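WAKO STUDENTS ENTER TWO-ARM ROBOT IN DEKANCE MANIPULATION MEET

ERBY, November. The Wako Robotics Club has entered the tabletop division of the Dekance student manipulation meet. The team's task uses a capped water bottle and a push button on a white table. The robot must grasp the bottle, set it upright at a new position and press the button, within 90 seconds.

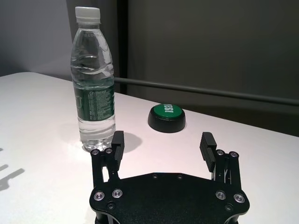
Hardware

The club works with black two-finger parallel-linkage grippers. Each gripper has a wrist camera, and the fingers are opened wide before an approach. Grip force is limited in software so that the bottle wall does not buckle. 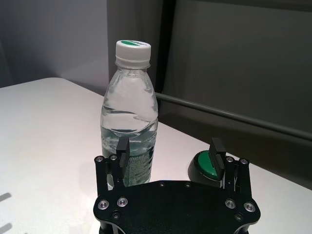

Data and training

Students recorded 74 demonstrations by teleoperation. Bottle position was changed between runs, with the button kept to its right. A chest-height camera provides a second view of the table.

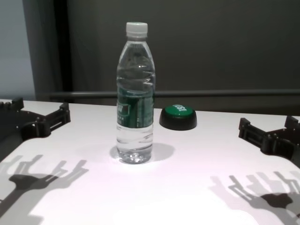

Tsegereda Bogale said the club spent more time on camera calibration than on any other part of the project, and that the control policy was retrained after each change to the mounts.

The entry will be scored over 40 trials. A trial is void if the bottle tips or an operator touches the table.

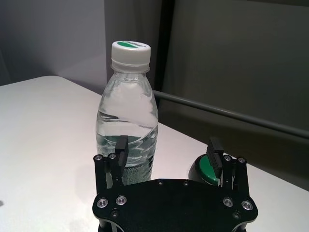 Scoring is done by the Dekance judges from the recorded video. Teams of up to 4 students may enter. The club's control code is based on the Pelletti library and will be released after the meet. Practice sessions are open to visitors on Wednesday afternoons in the Wako workshop.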